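Does a Holy Well Really Make You Better?

People have been walking to special wells and springs for a very long time, hoping the water will cure them. There is one at Umadcombe, down a lane behind the old chapel. Every year on 14th September a crowd goes there to pray, sing and fill bottles. Some of them will tell you the water fixes sore eyes. Others say it is good for bad knees.

Is it? Let's be careful. When somebody makes a big claim, you are allowed to ask how they know.

The sign at the well says that 469 people have been cured. That sounds like a lot. But who wrote them all down? Did a doctor see them before and after? The sign doesn't say. It also doesn't say how many people came and went home with the same sore eyes they arrived with.

Last year the visitors' book had 3315 names in it. Suppose 6 of those people felt better the next week. Would that prove anything? Plenty of aches go away without any help. If you have a cold and you eat toast every day, the cold will still go. You wouldn't thank the toast. 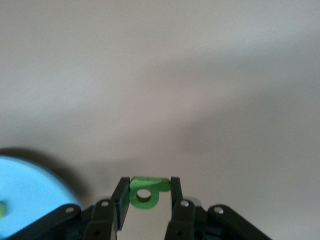

There is another problem, and it has to do with memory. We remember the surprising stories and forget the dull ones. "My aunt went to the well and threw away her walking stick" gets told at every family dinner. "My aunt went to the well and had a sandwich" doesn't.

Kai-wen Lui grew up near Lirkent, where there is a spring with much the same kind of story. She went every March with her grandmother. She doesn't think the water cured anybody, but she still goes. She likes the singing, and she likes being quiet with other people for a while.

So a place can matter to people even if a story about it is shaky. Many religious people would say the same. Some believe God can heal, and also say you should see a doctor and take your medicine. Others think the old cure stories were never meant to be read like a science book.

You may hear that a well "has been tested." Ask what was tested. Checking that water has no nasty germs in it — a good idea, by the way — is a very different thing from checking that it heals knees.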